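Report to the Sesbridge Fund, second reporting period
Project: Moisture monitoring in retrofitted masonry housing, Genholm
Prepared by: Bhavana Poduval, with contributions from Kadir Altıntaş and Saadet Ağca
Date: 17 February 2018

## 1. Status

Work packages 1 and 2 are complete. Work package 3 (winter logging) is in progress and on schedule. Work package 4 (modeling) started late and is addressed in section 5. Spending is within the approved budget for the period, with one transfer between lines requested in section 6.

## 2. Installation

The approved plan called for 80 sensors in solid brick walls insulated from the inside. All 80 are installed. Each measuring point has a relative humidity and temperature probe at the interface between the original brick and the new insulation. Points on north-facing and west-facing walls also have a pair of resistance pins in the nearest joist end.

Access was harder than planned on Mistitz Street. The plaster there had been patched with a cement render that the survey drawings did not show, and the drilling depth had to be worked out again for each wall. Ozan Saraç revised the drilling sheet and reissued it to the installation crew. No joist ends were damaged. Holes were sealed with butyl tape and a lime plug, and the seals were tested with a smoke pen before the covers went on.

Tenants received written notice of each visit. Two households asked for the loggers to be moved out of bedrooms because of the indicator light. The loggers were moved to the hallway and the cable runs extended. The extended runs are noted in the data log so that any drift can be traced.

## 3. Calibration and storage

Probes were checked against saturated salt solutions before installation. Those outside the tolerance stated in the proposal were returned to the supplier and replaced under warranty. The calibration sheets are held by Saadet Ağca and can be supplied on request.

Raw files are uploaded nightly. A second copy is written to a local drive each Friday. Readings are stored unfiltered, and corrections are applied only in the working copy.

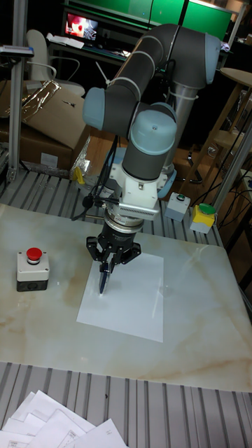
## 4. Interim results

The logging period so far covers early and midwinter. The following points are provisional.

- Humidity at the interface is highest on west-facing walls, which take most of the driving rain.
- Walls with a capillary-active board dry faster after rain than walls with a foil-backed board. The difference is clear on the upper floors and weak at ground level.
- Joist-end readings follow the interface readings with a lag. The lag is longer where the joist pocket was packed with mortar during earlier repairs.
- 26 measuring points have gaps in the record of more than one day. Most gaps trace to a router fault in the Türkmen building. The router has been replaced, and the missing readings were recovered from logger memory wherever the buffer had not been overwritten.

No point has yet met the project's threshold for intervention. Three ground-floor points are close to it and are now reviewed weekly by Hacer Keskin. If the threshold is passed, the housing office will be informed in writing and the wall opened for inspection.

## 5. Delays

Modeling was due to start once the brick samples had been characterized. The laboratory returned water absorption values but had to repeat the sorption tests after a chamber failure. Kadir Altıntaş has set up the wall models with literature values in the meantime. These will be replaced when the measured values arrive, and the affected runs will be repeated. The final delivery date is not affected.

## 6. Budget

We request a transfer from travel to consumables to cover the extra cable, the butyl tape and replacement batteries. Battery life in unheated stairwells has been shorter than the data sheet suggests. The total grant amount does not change.

## 7. Next period

- Complete winter logging at the end of March.
- Remove and recheck a sample of probes against the salt solutions.
- Rerun the wall models with measured sorption data.
- Send each household a one-page summary of its own readings.

Questions on the data should go to Saadet Ağca, and questions on the budget to Bhavana Poduval.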